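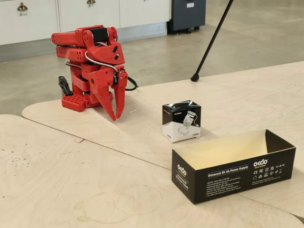 Spent most of Wednesday on paperwork for the arms and I'm going to write it down while I still remember why I changed things. We have house rules for the small arms, two pages, written in April by me in a hurry, and they were bad. Worst one was "check the power supply before use." Check it how? Against what? So the new rule is: read the rating off the supply or its box and copy it into the arm's sheet, volts and amps both. Universal 5V 4A Power Supply, it says on the OKDO one, big white letters, so no excuse. The row of marks next to it, CE and FC and the rest, covers the supply. Does not cover the thing you plug into it. Had that argument twice this month.

Which brings me to the argument. A small arm you screwed together yourself is a machine you built. The supply has been tested by someone, the servos maybe, the whole assembly by noone but you. Moushumi Weerasinghe put it better than me at the Suldale meetup but I didn't write it down, sorry Moushumi.

Anyway. New rules, in the order I'd want them if I was reading them for the first time.

Park the arm folded before you cut power. Servos let go when the power drops and an arm left stretched out will fall on whatever is under it. Folded, fingers pointing down, low over the table. Then off.

Switch within reach of the person at the keyboard. Not behind the arm. If you have to lean over the arm to kill it, move the switch.

Cables. Leave slack at the joints, enough for full travel, and move every joint by hand with the power off to see where the loop goes. Loops up top are fine. Loops that can get under the fingers are not. I chewed through one at Zulley doing exactly this and the replacement took ages to come.

Base gets clamped before anything moves on its own. By hand, slow, unclamped, ok. Running a program, clamp. We lost a gripper finger to this, the arm tipped itself over reaching sideways.

Speed. First run of anything new is capped at 500 in our config, 600 once it's done a full pass with someone watching. Those are our numbers on our controller, don't copy them, work out your own.

Keep the boxes. I know. But the rating is on the box in print you can read and on the supply itself it's tiny and gray. Phillips wants to photograph them all and throw them out, we'll see.

Log sheet per arm, not per bench. The Danau people keep one per bench and when an arm moves its history stays behind. Ours is up to line 802 and I can still find out who last swapped a servo.

Things I took out: the rule about safety glasses for just being in the room (keep them for cutting and drilling), the rule about two signatures, and a paragraph on "general tidyness" that I don't think a single person ever read, me included.

Still not sure what to do about kids and visitors. Right now it says arms off when anyone under 16 is at the table, which is a blunt rule but it's easy to follow. Might do a taped line on the tables later. If your shop has something that works, email me, comments are still broken.

Printing the new sheet tomorrow, one page this time.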